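Play Kitchen Sets from the Hultbridge Toy Library

The toy library in Hultbridge lends out play kitchen sets from October through the end of April. This gallery shows pieces from the mixed kitchen shelf, which was put together from two older sets and a number of single donations. The collection stands at 337 pieces, counting each plate, cup, pan and piece of play food separately.

Most of the tableware came from the Greenberg set, bought new four years ago. The play food is older and was part of the Zornov box, which used to be lent out as one large lot. It was split up when families told us they only wanted the fruit.

Pieces are laid out on the white tables and checked before they go back into the lending boxes. Colors from the two sets are mixed on purpose, so a box may hold a green cup and a blue bowl that were never sold together.

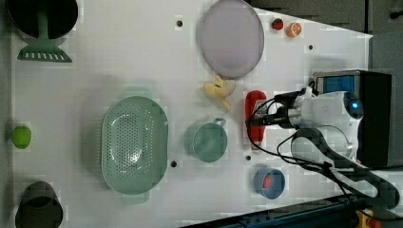 Play food is the part of the collection that gets borrowed most, and the fruit goes out more than anything else. The Zornov fruit has held up well, though the paint on some of the smaller pieces is wearing thin. The banana with the split peel is a favorite with the younger children, and it usually travels with the orange slice. Cookware is lent separately. A colander like the large oval one in sage green takes up most of a small box on its own, so borrowers who want one should ask for the medium size. Slotted spatulas go in flat, under the plates.

Borrowing is free for members. A household card costs 4 dollars a year and covers one box at a time, for up to three weeks. Boxes can be picked up at the Cletis Street entrance after 3 p.m. The side door is locked at six.

Please wipe the pieces with a damp cloth before returning them. Do not put them in the dishwasher – two plates came back warped last December and had to be taken out of the set. Missing pieces are not charged for, but let us know so the card in the lid can be corrected.
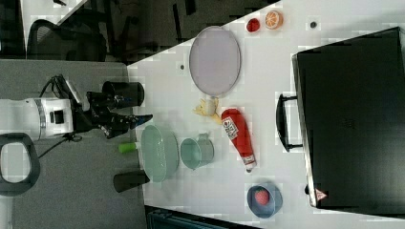
Light green pan and mug, ketchup bottle, oval plate, and a strawberry in the blue bowl.

The pans are lent with or without food. Bottles and other pantry items are on a separate list, which is kept at the desk and updated each month.

We are still looking for lids, small saucepans and a second colander. Donated pieces should be clean and free of cracks. Wooden pieces are welcome if the finish is not flaking. We can't take anything with a battery compartment at present.

Shelf labels for the kitchen section run from 200 upward. If you are asking for a certain piece, give the label number along with the color, as many of the cups are close in shade.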